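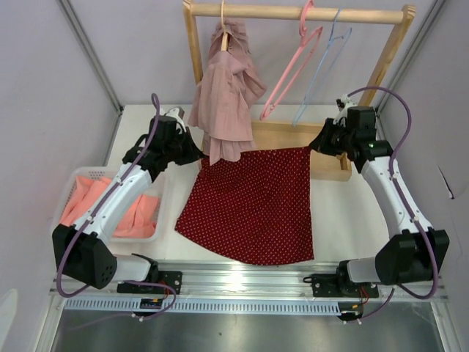
Agnese Siliņa wrote in to say that I am too soft on irons, that any iron costing more than a decent pair of shoes ought to be judged like a decent pair of shoes, and that I should try going a month without sitting down before I call anything "light". She has a point about the shoes. I have gone back over the Braltano steam iron with her letter propped against the kettle, and the following is a sterner version of what I was going to write.

The Braltano is a 2,000 watt iron with a 200 ml tank, and already you can see where the trouble starts. It heats fast. From cold to the little click that means business takes less time than finding the spray bottle. Then you do two shirts and a pillowcase and it is asking for water again, with a sort of dry cough. My old Skolov held nearly twice as much and weighed the same as a small anvil, so I suppose you pay one way or the other. If you iron a shirt in the morning, standing in your socks, the small tank will never trouble you. If you save it all up until the basket frightens you, put a jug on the windowsill.

The filling hole is under a rubber flap at the front. The flap is attached by a strip of rubber the width of a bootlace and I give it until November.

Steam, then. There are three settings, marked by one cloud, two clouds and two clouds with a line under them. The booklet calls the last one "intensive". It makes a noise like a bus kneeling at a stop and it is very good. Linen napkins that had been folded at the back of a drawer since my sister's wedding came out flat in two passes. One cloud does nothing that I could detect, though it may be a comfort to silk.

I had my doubts about the point of the soleplate, which looks blunt beside the Skolov's, but it goes round buttons well enough. Gathers are harder. On the dark red with the tiny pale dots I kept pressing creases into the fullness and then pressing them out again further along, and by the end I had simply moved them all towards the hem. Small patterns are forgiving in this respect. Plain navy is not.

The soleplate glides nicely on everything except nylon, where it sulks. I scorched nothing. I did scald a thumb, and the booklet has a paragraph about exactly the way I did it.

The cord is the best part of the whole thing. It is long enough to reach from the only sensible socket in our kitchen to the only sensible place for the board, and it comes out of a swivelling collar, so it doesn't drag a fold across whatever you have just finished. I would happily buy this cord on its own and attach it to other things.

Now the anti-drip, which drips. It is well behaved at full heat, but turn it down for anything delicate and it leaves two neat spots on the cloth, always when you are on the front. Santosh Prajapati, who swapped irons with me for a fortnight, tells me his Justis does the same and that he now does delicates dry with a damp tea towel over the top. I have taken this up. It works perfectly and involves none of the features I paid for.

The self-clean button wants holding down over a sink for a minute while hot water and bits of grey grit fall out. Our water is hard enough to stand on, and I did it more often than the booklet suggests. There is also an automatic shut-off, which waits until you have answered the door and then makes you start again. I have come round to it. I used to drive back from the end of the road to check the Skolov.

So would I buy it again? At full price, no, and Agnese may have her shoes. In a sale, for a household that irons little and often, yes, and I would use two clouds with a line under them for nearly everything. Anyone with a family's worth of school shirts should look at something with a bigger tank, and possibly at some children who wear jumpers.

The Skolov has gone to the shed — it still works, and it holds the door open in a wind.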